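## The bottom of the rack

Storage guides deal with what goes on a rack. Fewer deal with the floor in front of it, where most of the handling takes place.

Darren Hartley fits out utility rooms for Horrocks, a small firm in Kulow. Over 30 jobs he has kept notes on where things get put down between uses. Slatted wooden racks do well in his records. Air passes through, and a light item can rest on top without marking. Their weakness is that long handles find their way between the slats and stick out at an angle, where a sleeve can catch them.

Pale tile is the flooring he prefers in such corners. Crumbs and scraps show up on it and are swept sooner. An upright dustpan, with a pole fixed at the back, suits a tiled corner for the same reason: it can be used without bending. Hartley gives it a hook 131 cm from the floor and asks that the pan be emptied before it is hung.

Thin plastic bags are his main complaint. They slide on tile and should go straight into a drawer or the bin. Loose sticks and poles need a clip at the top and a stop at the foot, as a stick merely leaned will slip sideways in time.

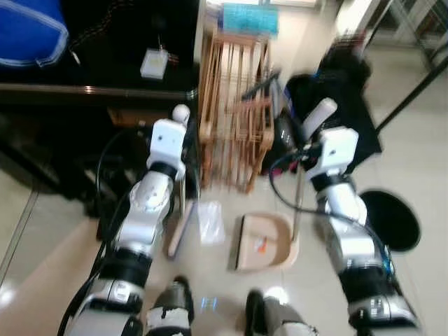 ## Fixing the clips

Use 3 screws per clip and set the rail level before drilling.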